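Kitchen Skills 1 - notes for session 3
Knife work and small wash-up
Tuesday, January 6, 2026

Zarmeena Kazmi's section, room 196. These are my notes from the board plus what I said out loud and didn't write down. Not complete. If you missed, get the rest from someone at your bench.

Before you start

Sleeves up, hair back, rings off. Rings really do matter today, chili gets under them and stays.
Gloves are in the drawer under the scale. Not required. If you wear contacts, wear the gloves.
Damp cloth under the board if it slides. Wring it out first, a dripping cloth makes it worse.
One board for the peppers, all session. Don't move to the bread board halfway through becuase it's closer.

Boards, short version

Bamboo is harder than most of the wood boards we have. Kind to clean, a bit less kind to the knife edge. Wipe, wash, stand it up. Never soak. Never the dishwasher - it will split along the glue lines, and we lost two in April that way.
Plastic can go in the machine. Glass boards, please don't bring one.
Color and smell: red chili will tint a pale board. Salt and half a lemon, rub, leave five minutes, rinse. Gets most of it. Garlic is harder.

Cutting a chili

Stem stays on to begin with, it's your handle. Some books (Fankhauser, the old blue one on the shelf) take it off first. Either is OK, pick one and stick with it for the session.

Rings: hold stem end, slice from the tip, stop before the shoulder. Seeds come along, pick them out or don't.
Strips: split lengthwise, scrape the white ribs with the back of a teaspoon, lay skin side down, cut long. Skin side up the blade skates.
Dice: make strips, turn the bunch, cut across. Fingertips curled. Slow is fine.

Heat is mostly in the ribs, the pale part the seeds hang on. Seeds taste hot from touching it. So scraping the ribs does more than shaking the seeds out.

Keep one pepper whole next to your cut ones till the end. You want to see what size you started from when we talk about yield. Push the cut pieces to one side with the spine of the knife, never the edge.

Bench layout: board at an angle if that suits your arm, cut pieces on it, drying rack to the right. A small peg rack is plenty for one person.
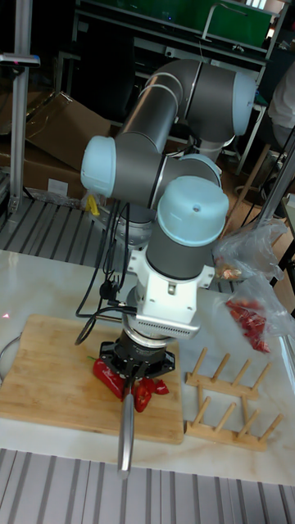

Nizar Boutros asked whether the rack shouldn't go on the left, as he's left-handed and keeps reaching across himself with a wet plate. Yes, swap it. Right side is for right-handers who wash on the left and pass across. What I care about is that wet things don't travel over the food. He also said that at home he dries the board flat on a towel and it has never warped. Lucky, or a very dry kitchen. Stand it up here.

Peg racks

Plates lean between pegs, all the same way, fronts facing down the lean so water runs off the back. One plate per gap. Bowls don't work well, they tip, put those on the cloth.
Cutting board can go in the rack too if it's thin enough. Long edge down, with air on both sides.
Wooden racks need to dry out as well. Pick it up at the end, wipe under. There is usually a line of water under each rail and it marks the counter after a while. Marble tops are worse, and anything acidic (lemon!) dulls real marble, so wipe that up right away.
Oil the wood every so often. I use the Jollside board oil, plain mineral oil is the same idea. Thin coat, overnight, wipe off the rest.

Yield exercise

Weigh whole. Cut. Weigh what you'd cook with. Weigh the scrap.
My batch last term: 343 g whole, almost 100 g of it gone to stems, ribs and seeds. That's high, I was scraping hard. Write yours in the table, don't round till the end.
Percent = usable divided by whole, times one hundred. Bring a calculater, phones stay in the bags.

After

Wash hands with dish soap BEFORE rubbing on water only, oil first then rinse. If your fingers burn, a little cooking oil, then soap again. Don't touch your eyes for the rest of the day.
Knife: wash, dry, back in the block. Not in the sink, not in the peg rack.
Scraps in the green bin.

For next time

Read the Gimby handout, pages on onions only.
Bring one onion and your own towel.
Locker code is still 2591, please stop writing it on the door.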